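## Section 4: Hanging an ornate oval mirror on a partition wall

The leaflet packed with the Brestari oval mirror says the job takes one person, one hook and a few minutes. Treat all three claims with suspicion. This section replaces the leaflet for anyone hanging the mirror at Flirnville, and most of it will serve for any carved frame with a crest on top.

### 4.1 Before you start

Lay the mirror face down on a folded blanket, on the floor and not on a table. Then go over the back of it.

1. Check that both hanging plates are screwed into the frame itself. A plate fixed only to the backing board will pull out sooner or later, whatever the label promises.
2. Weigh the mirror. Stand on bathroom scales with it, then without it, and take one from the other. Ours came to 7 kg. The carton gave a lower figure, which I assume left out the frame.
3. Press gently along the carving with a thumb. Anything that moves needs gluing now, while you can reach it.
4. Measure the drop from the top of the crest down to the hanging plates. Write it on the wall side of the backing board in pencil. You will want it again in step 4 of 4.3.

**Caution:** Never lift the mirror by the crest or by a scroll. The carving looks sturdy and it may well be, but it was put there to be looked at. Hold the frame at the sides, below the middle.

### 4.2 Choosing the spot

Most guides tell you to centre a mirror at eye level. They don't say whose. Salim Langat is a good head taller than I am, and the height that suited him showed me my own hair and a lot of ceiling. Get the shortest and the tallest people who will use it to stand in front of the wall, and settle on something between the two.

Then look at what will be behind them. A mirror in a room with a balcony picks up the railing and every ceiling light that happens to be in line, and you won't know which until the glass is up there. Have a helper hold it against the wall while you stand where people will stand. Do this after dark as well as by day. The Restby catalogue says a mirror "doubles the light", and so it does, including the light you'd have preferred to leave out.

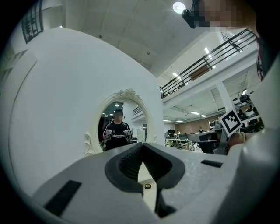

*Fig. 4a. Oval mirror on the white panel, with the railing and ceiling lights in the glass.*

Check the wall too. A partition can look solid and be nothing of the kind. Knock along it with a knuckle and listen for the change in sound, then confirm with a stud finder if you have one. I don't entirely trust stud finders either, so I push a fine bradawl in where the fixing will go and see what it meets.

- **Firm resistance all the way:** there is timber behind. Use wood screws.
- **Resistance, then nothing:** board over a gap. Use proper hollow-wall anchors, each rated well above the full weight of the mirror.
- **Crumbling:** stop. Pick another spot or get advice.

**Note:** If the panel curves, keep to a part where a straight edge as wide as the frame lies flat. A rigid frame on a curved surface touches in two places at best, and rocks every time a door shuts.

### 4.3 Fixing and hanging

You need a pencil, a tape measure, a spirit level, low-tack tape, a drill, a screwdriver, two screws with anchors if the wall calls for them, and 4 felt pads. You also need a second person. The leaflet disagrees, but the leaflet doesn't have to buy another mirror.

1. Cut an oval from brown paper, drawing round the frame with the crest included. People leave the crest off and end up with the whole thing too high.
2. Tape the paper to the wall at the height you settled on. Leave it up for a day. We put ours up on a Friday and moved it twice before anyone had touched a drill.
3. Mark the top of the crest on the wall in pencil.
4. Measure down by the drop you wrote on the backing board. Mark the two fixing points and check them with the level.
5. Measure the distance between the hanging plates again, from the mirror and not from the leaflet. The printed template was 12 mm out on ours.
6. Drill the holes. Go slowly on thin board, and don't lean on the drill.
7. Fit the anchors if you are using them, then the screws. Leave 4 mm of each screw proud of the wall.
8. Pull down on each screw with your fingers, firmly. If one shifts at all, take it out and start again with a bigger anchor.
9. Stick the felt pads to the back of the frame, two high and two low, clear of the hanging plates.
10. Lift the mirror with your helper, one at each side. Bring it in slightly above the screws and lower it until both plates catch. Keep your hands under it until each of you has said out loud that your side is on.

**Caution:** Don't use adhesive strips for this, alone or as a back-up. Hägglund sells a set marked for heavy mirrors, and I have read the small print on the packet, which asks for a flat, bare, unpainted surface. I haven't come across many walls like that.

### 4.4 Getting it straight

An oval is harder to level than a rectangle because there is no straight side to check against. A spirit level balanced on the crest tells you about the crest, and carving is rarely even from left to right.

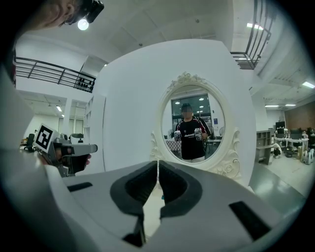 Trust the two screws first. If they were level when you marked them and the plates match, the mirror should be near enough. Then step back to the far side of the room and look at it against something upright, such as a column or the end of the partition. A staircase is no use for this. A sloping rail in the corner of your eye will persuade you that a perfectly level mirror has dropped on one side, and two people will then argue over which.

If it really is out, take it down and loosen one hanging plate by half a turn to slide it. Don't bend the plate. Don't wedge card behind the frame, either. Card squashes over time and you'll be back where you began.

### 4.5 Looking after it

- Dust the carving with a soft, dry paintbrush, working from the crest down. A cloth snags on the scrolls.
- Spray glass cleaner on to the cloth and never straight on to the mirror. Liquid runs down behind the frame and spoils the silvering.
- I would skip the "frame-safe" polish. White paint needs a barely damp cloth at most, and polish settles in the hollows and goes yellow.
- Put a hand on each side and test for movement twice a year. We do ours in April along with the smoke alarms, and again when the clocks go back.

**If the mirror rattles:** a felt pad has probably come off. Check the floor beneath before you blame the fixings.

**If a crack appears in the paint on the crest:** see whether it moves under light pressure. A crack that stays put can be left alone. One that opens means the crest is working loose, and the mirror should come down until it has been reglued.

Keep the leaflet for the spare-parts number on the back.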